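Haddad district map goes live

January 2024

The shared map for Haddad district is now open to all partner offices. It brings together project records from 11 organisations and shows which villages have a working water point, a clinic or a school building programme within reach. Clasel built the database and Emix is hosting it.

The first load holds 2,275 records. Of these, 403 still lack a location and do not show on the map, although they can be found in the list view.
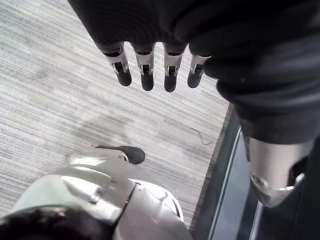
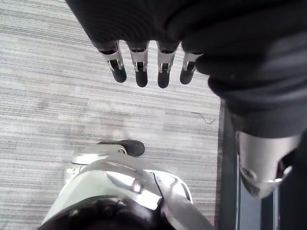
Offices can correct their own entries from the edit page. Changes are checked by the data desk before they appear – please allow two working days. Figures on spending are left out for now, as three partners report by calendar year and the others do not.

Training for district staff begins in March at the Clullelon office. Lorenz Lüthi is taking names and will send out log-in details the week before.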